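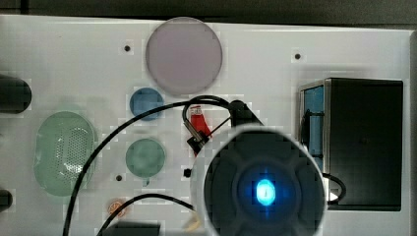 ## Chapter 7: Colour and the Eye

I failed my first colour vision test at the age of seven, and I wasn't colour blind. I'd just decided the nurse was having me on. She kept holding up cards covered in dots and asking what number I saw, and I kept saying "dots," which seemed fair enough to me!

I've been hooked on colour ever since, and this is my favourite chapter to teach (sorry, Chapter 5, lenses are lovely too). We'll start with a question that sounds too easy. Is a ripe tomato still red when you switch off the light? Have a go at answering before you read on, and write your answer in the margin if the book is yours.

When I put that question to my evening class in Sterkutstead, the room splits every time. Silviu Vlad, who was retraining as a house painter when he took the course, argued for the whole tea break that of course it's red, you can't wash the colour off a tomato by flicking a switch. Bořivoj Doležal told him that red only happens once light gets into somebody's eye. I let them go at it. They were each holding on to a piece of the answer, and by the end of Section 7.2 you should be able to say which piece.

Painters run into this all the time. Silviu once did a hallway in a soft grey that he'd picked out in the shop, and at 5 in the afternoon, with the sun coming in low through the front door, it went pink. Same paint, same wall. The customer rang him that night and he had to go back and look at it under her hall lamp, where it had turned a bit green.

So we need to keep track of the light, the surface and the eye, and then there's the brain, which has its own ideas. Bring a torch and a few sheets of coloured cellophane for the first activity. Any colours will do, though I'd get a red one if you can. You'll find the full list on page 184.

### 7.1 What light brings with it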